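Ticket: Lint and sticky tape residue on equipment in the shared workshop
Opened by: Ritu Prajapati
Assigned to: In-ho Ki
Location: Piddale workshop, back bay
Status: Closed
Opened: February 21, 2025

Ritu Prajapati wrote:

Hi In-ho, I hope you're well and that the new desk is working out for you! I'm putting this in as a proper ticket because I mentioned it to you in the hallway and then we both got pulled away, and I'd hate for it to slip.

I've been trying to give the back bay a decent clean before the Melen people come to see the place, and I'm stuck on two things. The first is lint. All the dark surfaces with that slightly fuzzy, matte finish are holding on to it, and whatever I do seems to move it from one end to the other. I started with a damp paper towel (I know, I know) and ended up with more white specks than I started with. Then I tried one of the blue cloths from the supply shelf and it was a little better, but it dragged and left fluff in the inside corners, where one piece meets another and you can't get a finger in.

The second is the tape. A lot of the bundled cables back there have been wrapped and rewrapped over the years, black tape and then silver tape over the black, and where the edges have wrinkled up they catch dust and feel tacky. I peeled a loose end off a spare cable on the bench to see what was under it and got a lovely gray smear on my thumb that took two hand washes to shift. I haven't touched any of the wrapping on equipment that's in use, and I won't until you say so.

Also, could you tell me what to do about the plastic sheeting? Some of it has been there so long that I don't know if it's keeping dust off things or collecting it for us.

Thank you! No great rush, but sooner would be nicer than later.
Ritu

In-ho Ki replied:

Hi Ritu, thank you for writing all this out, it makes my life so much easier. And thank you for taking on the back bay at all. I've been walking past it with my eyes half closed since July.

Let's start with the lint. Paper towels are the culprit for a good part of it, so please stop using those on anything matte. They shed, and a rough finish pulls the fibers right off them. The blue cloths ought to be fine, but I have a suspicion about how they've been washed. Could you check whether the ones on the shelf are from the open bin or from a sealed pack? If they went through the laundry with the cotton aprons they'll be full of fluff already.

While you're looking, try this on one short stretch and tell me how it goes. Make sure everything in the bay is switched off at the wall first, please. Go over the surface dry with the soft brush attachment on the small vacuum, on the low setting, always in one direction. Then take a fresh cloth, barely damp, and do the same. For the inside corners and notches use the little paintbrush from the top drawer and hold the vacuum nozzle close by while you flick.
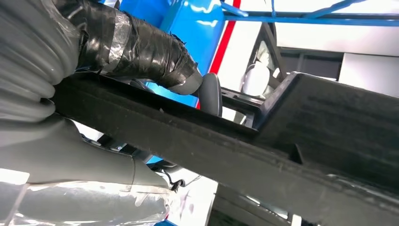 On the tape, you were quite right to leave anything in use alone. Some of those wraps are holding a bundle together and keeping strain off the connectors, so I want to do those with you. What you can do safely is wipe the outside with a dry cloth and press down any edge that's lifted. If it won't stay down, tie a bit of string loosely near it and I'll know which ones to look at.

For the sheeting, leave it where it is for now. Lift the dust off with the vacuum before you move it at all, or it'll all slide down into whatever is underneath. I've done that, and it was a long afternoon.
In-ho

Ritu Prajapati wrote:

You were right about the cloths! Open bin, every one of them, and when I shook one out by the window it was like a snow globe. I opened a sealed pack from Abera and tried your method on a short stretch, and the difference is wonderful. There are still some light scuffs, which I take it are just wear and tear, but the specks are nearly all gone. It took me 14 minutes for that one bit, so the whole bay is going to be a morning's work, but I don't mind, I'll put the radio on.

The little paintbrush is my new favorite thing. I may not give it back.

I tied string on 9 places where the tape won't lie flat. One question, is the Pandness cleaner all right for the glossy painted panels? They show every fingerprint.

In-ho Ki replied:

Please do keep the paintbrush, you've earned it. Yes, scuffs are scuffs, don't scrub at them or you'll make a shiny patch that looks worse.

Pandness is fine on gloss paint. Spray it on the cloth and never at the panel, and keep it well away from the tape, as it softens the glue and you'll be back to gray thumbs. I went around your strings this morning before you got in. Most only needed a fresh turn over the old one, and I've ordered new tape for the rest.

In-ho Ki added:

Tape arrived, last of the wraps redone with Ritu holding the other end. Old cloths moved to the rag box for floor spills, with a label on it. New sealed packs are on the second shelf. Closing this one, but Ritu, do reopen it if the lint comes back.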